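Work and Automation, Unit 6 handout
Packing work: what gets moved when a task gets "automated"

Read before the seminar on Mon 16 November. Bring the Sqalli case notes.

Vendors like to talk about tasks. A task is picked up, placed, done. The people who hold packing jobs tend to talk about shifts, and a shift has a lot in it that never makes the sales deck: torn film, a carton that won't sit flat, the box someone taped badly upstream.

Sqalli runs a mixed-goods packing room with 19 people on days. When Trollness offered them a gripping system, the claim was that hands would be "freed for higher-value work". Keep that phrase in mind and ask who got to say what the higher value was. In the interviews, two packers said they now spend most of the day correcting grips. Their pay grade is the same as in February.
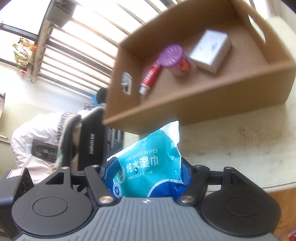

Text and case notes: Catarina Loureiro, with Nipon Rattanakul

Soft packs are a fair test of the claim. A pouch of wet wipes wrinkles, sags and changes shape when squeezed, and the grip pads have to hold it by the sides all the same. Rigid cartons and tubes pose other problems, and a shared box mixes all of them. A person adjusts without thinking about it – then finds that this adjusting has no line in the job description, so it can't be priced.

Trollness reported 1273 successful placements in its trial. We haven't seen how many attempts there were, or who stepped in when one went wrong. Américo Veloso, the shift lead, asked for both figures and got a brochure.

For discussion:

Who gains if the hand-held tool is treated as training equipment, and who if it is treated as production equipment?

Veloso calls the new role "minding". Is that a skill? Should it be paid as one?

Write up one answer, 20 lines at most, and hand it to Precious Khumalo before the seminar starts.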